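난홀름 살림 소식
정리 코너

바구니 하나면 된다는 말을 믿어도 될까

지난 호에 실린 「바구니로 시작하는 작업대 정리」를 읽고 솔직히 좀 심드렁했다. 글쓴이 데프네 조슈쿤에게 무슨 유감이 있는 것은 아니다. 글은 친절했고, 읽고 나면 당장 상판부터 닦고 싶어진다. 다만 나는 비슷한 글을 읽고 바구니를 산 적이 여러 번 있고, 그 바구니들은 지금 우리 집 복도 벽장 위칸에 포개져 있다. 안에 뭐가 들었는지는 나도 모른다. 꺼내려면 의자를 가져와야 한다.

조슈쿤의 방법은 이렇다. 작업대 위에 밝은 색 판을 한 장 깐다. 한쪽 끝에 뚜껑 없는 바구니를 둔다. 작업대 위를 떠도는 물건을 판 위에 하나씩 올려 놓고 본 다음, 쓸 것과 바구니에 들어갈 것을 가른다. 끝나면 판을 비우고 바구니를 제자리에 갖다 둔다. 글에서는 이 방법을 '갈렌식'이라고 불렀는데, 갈렌이 사람인지 동네인지 아무리 읽어도 나오지 않았다. 편집실에 물었더니 거기서도 모른다고 했다. 출처야 아무래도 좋다 치고, 방법 자체는 따져볼 만하다고 생각해서 이번 호에 한 꼭지를 달라고 했다.

먼저 긴 물건 이야기부터 하고 싶다. 정리 책에는 상자에 들어가는 물건만 나온다. 양말, 건전지, 편지 봉투, 단추. 우리 집에서 실제로 골치를 썩이는 것은 길고, 휘고, 손을 떼면 제멋대로 튀는 것들이다. 그중에서도 나는 플라스틱 관을 제일 싫어한다. 돌돌 말아 두면 말린 모양을 기억하고, 펴서 두면 둘 데가 없다. 고무줄로 묶으면 묶인 자리가 눌리고, 안 묶으면 서랍을 여는 순간 반쯤 기어 나온다. 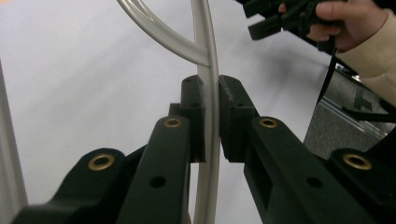 관을 바구니에 넣으라는 조언은 그래서 반만 맞다. 들어가기는 들어간다. 문제는 그다음에 넣는 물건이다. 둥글게 말린 관 사이로 집게가 빠지고, 집게를 꺼내려고 관을 들면 같이 엉킨 끈이 따라 올라온다. 결국 관은 관끼리만 모아야 한다. 그러면 바구니가 하나 더 필요하고, 그 바구니를 놓을 선반도 있어야 한다. 조슈쿤의 글에는 이 대목이 없다.

나는 벽에 굵은 못을 박고 거기에 느슨하게 걸어 두는 쪽이다. 보기에는 영 아니다. 손님이 오면 꼭 한마디씩 한다. 그래도 찾을 때 바로 찾고, 길이가 한눈에 보이고, 다른 물건을 물고 늘어지지 않는다. 못은 되도록 굵은 것을 쓴다. 가는 못에 걸었더니 닿는 자리가 꺾여서 나중에 그 부분을 잘라 냈다.

바구니 고르는 법에 대해서도 할 말이 있다. 구도우에서 나온 수납 안내 책자를 얻어다 봤는데 (시장 입구 가게에서 나눠 준다) 사진마다 손으로 엮은 바구니가 나온다. 예쁘긴 예쁘다. 내가 겪은 엮은 바구니는 이랬다. 바닥 틈에 먼지가 끼고, 작은 나사는 구석에 박히고, 안쪽이 어두운 색이면 검은 물건은 넣는 순간 사라진다. 물걸레로 닦으면 잘 안 마른다. 한번은 급하다고 덜 마른 채로 벽장에 넣었다가 여름 내내 냄새를 맡았다.

물론 좋은 점도 있다. 가볍고, 떨어뜨려도 발등이 무사하고, 손잡이 구멍이 있으면 한 손으로도 끌어당길 수 있다. 직사각형이면 판 가장자리에 붙여 놓기가 편하다. 둥근 바구니는 책상 위에서 자리만 차지한다. 이 점만은 조슈쿤의 말에 토를 달 생각이 없다.

그런데 바구니보다 길고 모양도 이상한 물건이 나오면 어떻게 할까. 휜 틀, 어디서 떨어져 나왔는지 모를 받침, 조립하고 남은 뼈대 같은 것들. 바구니에 넣으면 반은 밖으로 나온다. 밖으로 나온 물건은 누가 지나가다 건드리고, 건드리면 바구니째 넘어간다. 그래서 다들 그런 물건을 바구니 '옆에' 둔다. 바구니 옆은 어느새 물건 자리가 되고, 몇 주 지나면 거기가 원래 뭘 하던 자리인지 잊는다.

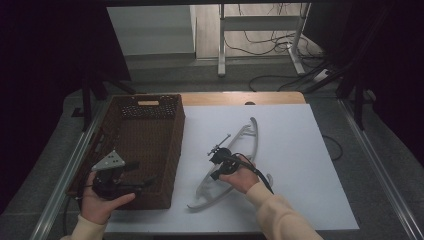 밝은 판을 깐 나무 탁자. 왼쪽에 엮은 바구니, 가운데쯤에 활처럼 휜 흰색 플라스틱 틀.

휜 물건을 어디에 둘지는 그 물건이 무엇인지 알아야 정할 수 있다. 이 당연한 말이 정리 글에는 이상하게 잘 안 나온다. 다들 '분류하라'고만 한다. 분류하려면 이름을 불러야 하는데, 집 안에 있는 플라스틱 조각의 절반은 이름이 없다. 나는 이런 것을 만나면 종이테이프를 붙이고 '모름'이라고 쓴다. 날짜도 쓴다. 팔월까지 아무도 찾지 않으면 내보낸다. 작년에 그렇게 내보낸 것 중에 건조대 다리가 하나 있었고, 건조대는 지금 책을 받쳐 놓고 쓴다. 그러니 이 방법도 완벽하다고는 못 하겠다.

조슈쿤은 이런 물건을 '보류 바구니'에 넣으라고 한다. 나는 이 말이 제일 미심쩍다. 보류 바구니는 한 번 차면 다시는 비워지지 않는다. 우리 집 벽장 위칸에 있는 것들이 전부 처음에는 보류 바구니였다. 보류라는 이름표를 달아 주면 사람은 결정을 끝낸 기분이 들고, 기분이 끝나면 손도 멈춘다. 차라리 결정하지 못한 물건을 식탁 한가운데 두는 편이 낫다. 밥을 먹으려면 어떻게든 해야 하니까.

그래도 공평하게 말하자면, 밝은 판을 까는 것은 생각보다 괜찮았다. 처음에는 이것도 사진발을 위한 소품이라고 여겼다. 우리 집 작업대는 나뭇결이 진해서 작은 갈색 물건이 올라가면 보이질 않는다. 판을 한 장 깔았더니 반쯤 잃어버린 셈 치던 것들이 금방 눈에 띄었다. 고무 패킹, 부러진 못, 누구 것인지 모를 귀걸이 뒷마개. 판은 새로 사지 않고 부서진 책장 뒷면을 잘라서 썼다. 모서리는 사포로 문질러야 한다. 나는 건너뛰었다가 소매 올이 나갔다.

판에도 단점은 있다. 매끈한 판에서는 둥근 물건이 구른다. 흰 판 위에서는 흰 물건이 안 보인다. 이건 정말로 불편해서, 단추 상자를 쏟았을 때는 판을 치우고 남색 수건을 깔았다. 수건이 훨씬 낫다. 구르지도 않고, 끝나면 네 귀를 모아 들어서 통에 붓기만 하면 된다. 왜 아무 책에도 수건 이야기가 안 나오는지 모르겠다. 팔 물건이 없어서 그런가 싶기도 하다.

판 위를 다 비우는 것이 목표가 되면 그것도 곤란하다. 빈 판은 사람을 홀린다. 비워 놓으면 뿌듯하고, 그래서 아직 작업이 안 끝났는데도 자꾸 치우게 된다. 반쯤 꿰맨 바지를 바구니에 넣었다가, 다시 꺼내고, 실을 또 찾고, 바늘꽂이가 어느 바구니로 갔는지 따지느라 저녁이 간다. 나는 하던 일은 하던 자리에 두자는 쪽이다. 식구들은 동의하지 않는다.
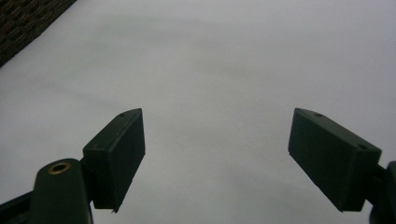
오리아나 오헤다는 이 대목에서 생각이 다르다며 편집실로 쪽지를 보내왔다. 초고를 먼저 돌려 읽은 모양이다. 하던 일을 그대로 두는 습관이야말로 작업대를 망치는 지름길이고, 자기 집에서는 저녁마다 판을 비우는 규칙 하나로 다툼이 절반은 줄었다고 한다. 쪽지 끝에는 이렇게 적혀 있었다. 빈 상판이 사람을 홀린다고 쓰셨는데, 저는 홀려도 좋으니 아침에 커피잔 놓을 데가 있으면 좋겠어요. 그리고 보류 바구니가 안 비워지는 건 바구니 잘못이 아니라고 생각해요. 우리 집은 작은 걸 써서 금방 넘치게 해 둡니다.

마지막 말에는 한참 고개를 끄덕였다. 작은 바구니라면 인정할 수 있다. 넘치면 바로 보인다. 우리 집 것들은 죄다 너무 컸다. 살 때는 큰 쪽이 이득 같았고, 값 차이가 1,000원밖에 안 나면 누구라도 큰 것을 집는다. 그 1,000원으로 몇 년 치 망설임을 담을 공간을 산 셈이다.

다만 다툼이 절반으로 줄었다는 말은 조금 의심스럽다. 다툼을 재어 본 사람은 없을 테고, 저녁마다 판을 비우는 사람이 누구인지는 쪽지에 안 쓰여 있다. 우리 집에서 그런 규칙을 만들면 비우는 사람은 늘 같은 사람이 된다. 그 사람이 한 번 앓아누우면 규칙도 같이 눕는다. 정리법을 소개하는 글이라면 누가 하는지를 먼저 써 줬으면 한다. 집에 사람이 둘만 있어도 이 질문에서 도망칠 수 없다.

유핀 두앙깨우가 크르므즈귤 모임에서 꺼낸 이야기도 옮겨 둔다. 이 모임은 원래 뜨개질 모임인데 요새는 뜨개질보다 수납 이야기를 더 많이 한다. 바구니를 들일 때마다 집에 있던 통 하나를 내보내면 된다는 것이 그날의 결론 비슷한 것이었다. 나는 그 자리에서 내보낸 통 안에 있던 물건은 어디로 가느냐고 물었다. 잠깐 조용해졌고, 새 바구니로 간다는 대답이 나왔다. 그러면 통이 바구니로 바뀌었을 뿐 달라진 것은 없다. 색깔은 맞겠지만.

색깔 맞추기에 대해서라면 나는 더 삐딱하다. 같은 바구니를 줄지어 놓으면 보기에는 시원하다. 그런데 같은 바구니 세 개가 나란히 있으면 반창고는 언제나 세 번째에 있다. 겉이 똑같으니 이름표를 달아야 하고, 이름표를 달면 예쁘지 않다고 떼자고 한다. 뗀 자리에는 풀 자국이 남는다. 서로 다른 통을 쓰면 이런 일이 없다. 우리 집 반창고는 과자 깡통에 있고 온 식구가 그걸 안다.
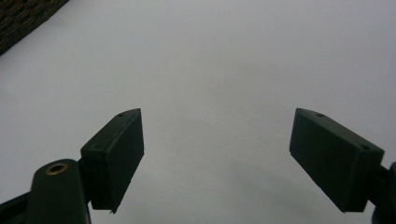 제88호 3쪽

앞쪽에서 흉만 잔뜩 봤으니, 내가 실제로 어떻게 했는지도 적어야 할 것 같다. 갈렌식을 그대로 따라 한 것은 이틀이다. 그 뒤로는 내 식으로 고쳤다.

우선 판은 남겼다. 밤에는 벽에 세워 두고, 무언가를 고르거나 고칠 때만 내린다. 늘 깔아 두니 그 위에 우편물이 쌓였다. 세워 두면 쌓일 수가 없다. 대신 세워 둔 판 뒤로 물건이 떨어지는데, 한 달에 한 번쯤 판을 들춰 보면 연필이 나온다.

바구니는 하나만 쓴다. 쏟아도 괜찮은 것만 넣는다. 집게, 헝겊, 줄자, 장갑. 뾰족한 것과 아주 작은 것은 뚜껑 있는 병으로 보냈다. 잼병이면 충분하고, 뚜껑 안쪽 냄새는 볕에 하루 두면 빠진다. 다 안 빠지기도 한다. 우리 집 압정에서는 아직 살구 냄새가 난다.

긴 것은 벽, 휜 것은 문 뒤. 문 뒤에 고리를 달고 휜 물건은 거기 걸었다. 무거운 것은 안 된다. 문을 닫을 때마다 덜컹거려서 사이에 헌 양말을 끼웠다. 보기에는 정말 우습지만 문을 열어 두면 안 보인다.

모르는 물건에는 여전히 테이프를 붙인다. 건조대 다리 사건 이후로는 내보내기 전에 식구들에게 한 번씩 들어 보인다. 대개는 다들 모른다고 한다. 가끔 누가 안다고 하는데, 그 말이 맞았던 적은 드물다.

서랍도 한 칸 손을 댔다. 칸막이를 넣으라는 권유를 듣고 두꺼운 종이로 만들어 봤는데, 칸에 딱 맞는 물건은 처음 넣은 날만 딱 맞았다. 새 가위를 사니 손잡이가 걸렸다. 칸막이를 뜯고, 서랍을 덜 채우는 쪽으로 바꿨다. 바닥이 조금이라도 보이면 웬만한 것은 찾는다. 칸막이가 꼭 있어야겠다는 분은 풀로 붙이지 말고 끼우기만 하시라. 뜯을 날이 온다.

이렇게 해서 집이 깨끗해졌느냐고 물으면 대답하기 어렵다. 덜 찾게 된 것은 맞다. 가위를 찾느라 온 집을 도는 일은 줄었다. 그게 판 덕인지, 바구니 덕인지, 아니면 이 글을 쓴다고 며칠 신경을 곤두세운 덕인지는 모르겠다. 내 짐작으로는 마지막 것이 제일 크다. 새 방법을 들이면 처음 얼마간은 무엇이든 잘 되는 것처럼 보인다. 겨울쯤 다시 들여다보고 그때도 판이 벽에 서 있으면 조슈쿤에게 빵을 한 덩이 사겠다고 약속했다.

피르데브스 빌긴이 물어 온 것에 짧게 답한다. 엮은 바구니에 낀 먼지는 물로 씻지 말고 마른 페인트 붓으로 털어 내는 편이 낫다. 뻣뻣한 붓이 좋다. 신문지를 깔고 바구니를 엎어서 바닥을 손바닥으로 먼저 두드린다. 나는 청소기를 댔다가 가장자리 올이 한 가닥 빨려 올라왔다. 그 올은 아직도 서 있고, 접착제로 눕혀 봤지만 도로 일어난다.

안 쓰는 바구니가 있는 분은 다음 크르므즈귤 모임에 가져오시면 필요한 분께 드린다. 내 것도 가져간다. 벽장 위칸에서 내려 보니 맨 밑 바구니에 지난번에 잃어버렸다고 새로 산 줄자가 들어 있었다. 줄자도 같이 드린다.

빈 잼병은 받지 않는다. 지난번에 너무 많이 들어왔다.

원고나 반론은 2025년 3월 15일까지 편집실 우편함에 넣어 주시기 바란다. 바구니를 편드는 글이면 더 좋고, 길이는 이 글보다 짧았으면 한다.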